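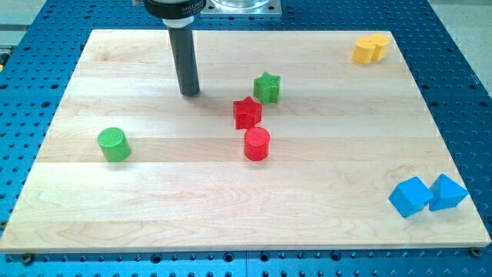 Plollura, Zwischenstand. Ich schreibe das hier als Thread, weil in den letzten Wochen mehrere Leute gefragt haben, wie wir die Beispiele für das Schiebemodell sammeln. Wird länger.

Zur Aufgabe: Ein Mensch gibt einen kurzen Satz vor, der Arm soll mit einem Stab die Klötze so verschieben, dass der Satz hinterher stimmt. «Schieb den grünen Zylinder zum roten Stern.» Kein Greifen, kein Anheben, nur Schieben auf der Platte.

Warum Schieben? Die Mechanik ist einfach, der Kontakt ist es nicht. Ein Klotz dreht sich weg, wenn man ihn neben dem Schwerpunkt trifft. Ein Stern hat fünf Spitzen und fünf Kerben, und in einer Kerbe verhält er sich völlig anders als an einer Spitze. Mit einem von Hand geschriebenen Regler habe ich im letzten Jahr viel Zeit verloren.

Acht Klötze liegen auf der Platte: zwei gelbe, zwei rote, zwei grüne, zwei blaue. Mehr haben wir am Anfang probiert. Dann ist zwischen den Klötzen zu wenig Platz für den Stab, und die Leute am Steuer schieben ständig Nachbarn mit.

Farbe allein reicht nie, um einen Klotz zu benennen. Rot gibt es als Stern und als Zylinder, Grün ebenso. Bei Blau sind es Würfel und Dreieck. Form allein reicht auch nicht, Sterne gibt es ja zweimal. Das ist Absicht, das Modell soll beide Wörter lesen müssen.

Zur Hardware nur kurz. Lochplatte, darauf das Holzbrett, darüber der Arm mit Stab. Das Brett ist verleimter Ahorn. Vorher hatten wir eine weiße Kunststoffplatte, die hat unter der Deckenlampe so gespiegelt, dass in den Bildern ganze Klötze ausgebrannt waren.

Ahorn hat dafür Maserung und Leimfugen. Ich hatte die Sorge, dass das Modell sich an den Fugen orientiert statt an den Klötzen. Wir haben das Brett einmal um 180 Grad gedreht und mit denselben Gewichten getestet. Kein messbarer Unterschied. Für mich ist das Thema damit erledigt.

Die Klötze sind gedruckt. Die Oberseiten haben noch die Struktur vom Druck. Ich habe überlegt, sie zu schleifen, und es gelassen. Glatte Flächen glänzen, und unten sollen sie sowieso nur gleichmäßig rutschen.

Ablauf einer Sitzung: Eine Person steuert, eine Person sitzt daneben und schreibt nichts mit. Früher hat sie mitgeschrieben. Die Sätze kamen dadurch immer zu spät und passten nicht zu dem, was der Arm gerade tat.

Jetzt machen wir es andersherum. Die steuernde Person schiebt einfach eine Weile, ohne Vorgabe. Kleine Ziele, die sie sich selbst setzt. Danach schauen andere die Aufnahmen an, schneiden Stücke heraus und schreiben zu jedem Stück den Satz, der dazu gepasst hätte.

Den Tipp mit dem nachträglichen Beschriften hatte ich von Weronika Mazurek. Ich war zuerst dagegen, weil ich dachte, die Sätze werden beliebig. Werden sie zum Teil auch. Aber man bekommt aus derselben Armzeit deutlich mehr Beispiele, und die Armzeit ist bei uns der Engpass.

Stand heute, 22. Mai 2019: 233 Sitzungen liegen auf dem Server. Davon ist ein Teil beschriftet, der Rest wartet. Beschriften geht langsamer als Aufnehmen, damit hatte ich nicht gerechnet.

Eine Sitzung dauert höchstens 90 Minuten. Danach werden die Bewegungen schlechter. Man sieht es in den Kurven: mehr Zittern, mehr Korrekturen, der Stab fährt zu schnell an den Klotz heran. Wer weitermachen will, macht erst Pause.

Gesteuert wird mit einem kleinen Controller, linker Stick für die Ebene. Die Höhe ist fest. Der Stab bleibt immer knapp über dem Holz, die Software lässt nichts anderes zu. Das hat uns ein paar Kratzer im Brett und vermutlich einen Stab erspart.

Der Stab hat unten eine runde Spitze. Mit einer flachen hatten wir das Problem, dass die Kante am Klotz hängen blieb, sobald der Arm minimal schief stand.

Beispiele für Sätze, wie sie wirklich im Datensatz stehen:
«schieb den roten Zylinder nach links»
«blauen Würfel vom blauen Dreieck trennen»
«grüner Stern soll zu den gelben»
«ein bisschen weiter nach oben, noch ein Stück»

Der letzte Satz ist der schwierige. «Noch ein Stück» ergibt nur Sinn, wenn man weiß, was vorher war. Wir haben lange diskutiert, ob solche Sätze raus sollen. Sie bleiben drin, bekommen aber eine Markierung, damit man sie beim Training weglassen kann.

Was «oben» heißt, haben wir festgelegt: weg von der Person, die vor dem Brett sitzt. «Unten» ist die vordere Kante. Klingt banal. In den ersten Sitzungen hatten wir beide Varianten gemischt, weil zwei Leute beim Beschriften vom Kamerabild ausgingen und eine vom Arm. Diese Sitzungen habe ich neu beschriften lassen.

Ähnlich bei den Namen. Dreieck, Prisma, Keil: alles kam vor. Hier haben wir nichts vereinheitlicht. Leute reden so, und das Modell soll damit umgehen. Nur Tippfehler in Farben korrigieren wir, «gün» hilft keinem.

Startaufstellung: Wir verteilen die Klötze vor jeder Sitzung neu von Hand. Menschen sind darin schlecht. Wenn man ihnen sagt «zufällig verteilen», legen sie die Klötze in schöne Abstände oder sortieren nach Farbe. Seit einigen Wochen gibt ein Skript die Positionen vor und zeigt sie auf dem Monitor an.

Aus dem Verlauf einer Sitzung ergeben sich dann Anordnungen, auf die man selbst nie käme. Ketten, Paare, ein einzelner Klotz ganz außen. Die sind oft wertvoller als die Startaufstellungen.

Ecken sind unterrepräsentiert. Wer steuert, meidet sie, weil man einen Klotz aus der Ecke schlecht wieder herausbekommt. Der Stab muss außen herum, und dort ist wenig Brett übrig. Im ersten Training hat das Modell prompt jeden Klotz in der Ecke ignoriert.

Deshalb gibt es jetzt Ecksitzungen. Alles startet am Rand, Ziel ist die Mitte. Macht keinem Spaß. Kimberg, so heißt bei uns der Ordner mit genau diesen Sitzungen, ist klein, hat beim Ergebnis aber mehr geändert als alles andere in diesem Monat.

Fehler werfen wir nicht weg. Wenn der Stab am Stern abrutscht und die Person neu ansetzt, bleibt das drin. Das Modell muss sehen, wie man sich von einem Fehlversuch erholt. Weg kommt nur, was technisch kaputt ist: fehlende Bilder, eingefrorener Arm, jemand greift mit der Hand hinein.

Bei der Hand gab es eine längere Debatte. In frühen Sitzungen wurde ein umgekippter oder verlorener Klotz einfach schnell zurückgelegt, während die Aufnahme lief. Für das Modell springt dann ein Klotz aus dem Nichts an eine neue Stelle. Jetzt: Aufnahme stoppen, Klotz zurücklegen, neue Aufnahme.

Zur Software. Prirker heißt unser Werkzeug zum Schneiden und Beschriften. Läuft im Browser, zeigt das Video und darunter die Stabgeschwindigkeit als Kurve. Die Kurve ist nützlicher als gedacht, Pausen zwischen zwei Zielen erkennt man darin sofort.

Cuypers ist das Skript, das aus den Schnitten die Trainingspaare baut: Bildfolge, Satz, Stabbewegung. Es prüft auch, ob die Zeitstempel von Kamera und Arm zusammenpassen. Taten sie eine Zeit lang nicht. Die Kamera lief hinterher, und das Modell lernte, auf etwas zu reagieren, das schon passiert war.

Diesen Versatz zu finden hat mich 3 Tage gekostet. Am Ende habe ich den Arm gegen einen Klotz fahren lassen und Bild für Bild verglichen, wann er sich bewegt. Das machen wir jetzt am Anfang jeder Aufnahmeserie als festen Schritt.

Zum Licht: Die Schatten der Klötze fallen je nach Lampe anders. Wir hatten anfangs alles bei gleicher Beleuchtung aufgenommen, sehr sauber, und sind dann mit offener Jalousie ordentlich gescheitert. Inzwischen wird das Licht zwischen den Sitzungen absichtlich verändert und im Protokoll vermerkt.

Blau auf Blau war auch so ein Punkt. Der Tisch ist blau, zwei Klötze sind es ebenfalls. Auf dem Brett kein Problem. Am Rand, wo der Tisch direkt dahinter liegt, hat das Modell den Würfel gelegentlich verloren. Die Klötze sind heller als der Tisch, bei schwachem Licht hilft das nur begrenzt. Umfärben wollte ich nicht, dann wären die alten Sitzungen wertlos.

Was schon geht: einen Klotz zu einem anderen schieben, wenn der Weg frei ist. Einen Klotz in eine Richtung schieben. Zwei nebeneinanderliegende trennen, meistens.

Was nicht geht: um einen Klotz herumfahren, wenn dahinter ein zweiter steht. Alles mit drei Klötzen in einem Satz. Und «in die Mitte» wird sehr großzügig ausgelegt, beim Modell wie bei den Leuten, die beschriften.

Frage, die öfter kam: Warum nicht alles simulieren? Wir simulieren auch. Für das Vortraining reicht es. Die Reibung zwischen Druckplastik und Holz bekomme ich aber nicht gut nachgebildet, gerade beim Drehen. Mit echten Beispielen dazu wird es spürbar besser.

Andere Frage: ob der Datensatz veröffentlicht wird. Ich möchte das. Vorher müssen die Protokolle durchgesehen werden, da stehen teilweise Namen der steuernden Personen drin. Einen Termin nenne ich nicht.

Nächste Schritte: Rückstand beim Beschriften abbauen, mehr Sitzungen am Rand, und ein zweiter Satz Klötze mit denselben Formen, aber vertauschten Farben. Den nehmen wir nur zum Testen, damit wird nicht trainiert.

Wer selbst so etwas aufbaut und Fragen zum Zeitversatz oder zum Schneiden hat, gern hier drunter schreiben. Zur Armsteuerung kann ich weniger sagen, die hat ein Kollege gemacht.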